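Cell rules FAQ - Lorkix two-arm benches

Put together by Rima Harb, July. Shout if somthing's missing.

Who can start a session?
Anyone signed off on the Ormsby checklist. Not signed off, don't touch the start key. No exceptions for visitors.

How long is a run?
10 minutes max, then a 5 minute break for the motors. Log both.

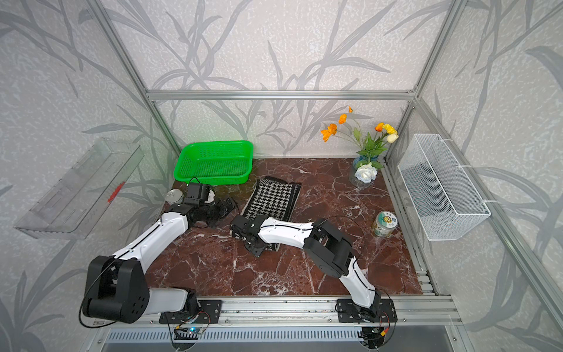

Longer runs need a note in Flitel before you start, not after. Same goes for back to back runs with a new cloth.

Can I reach in while the arms are holding something?
No. Pause, wait for both arms to stop, then hands in. Even if the fabric looks like it's slipping.

What about cables near the grippers?
Check the loops before every run. If one can snag on a prop, stop and re-route it.
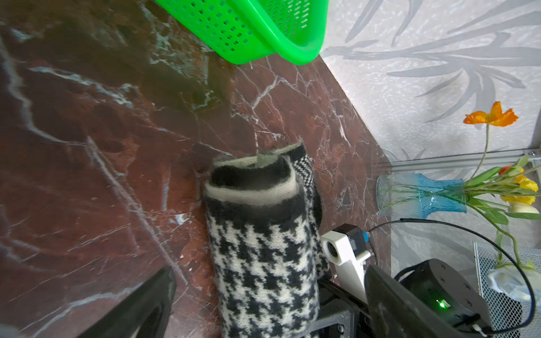
Do props have to go back in the same place?
Yes for the start of a run. During the run leave them be. Glass things at the back, always, and if one goes over then pause and write it down.
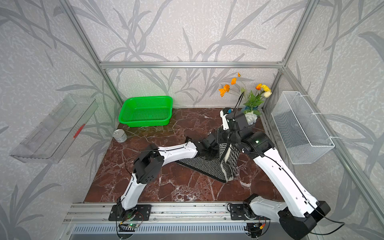
Both arms on the knitted piece, green basket behind.

Which fabrics are allowed?
Anything on the Beltero list. No loose threads, no pins, no zips. Patterned is fine. Item 11 on the list is withdrawn, please stop using it.
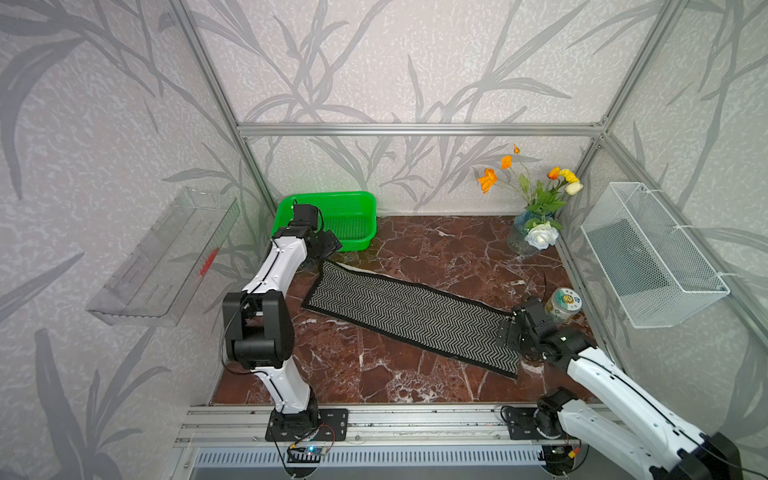 If a gripper marks the cloth, bag it and label it with the run number. Run 2780 went in without a label and we lost a afternoon over it.

Who do I tell if something breaks?
Rima first, then the log.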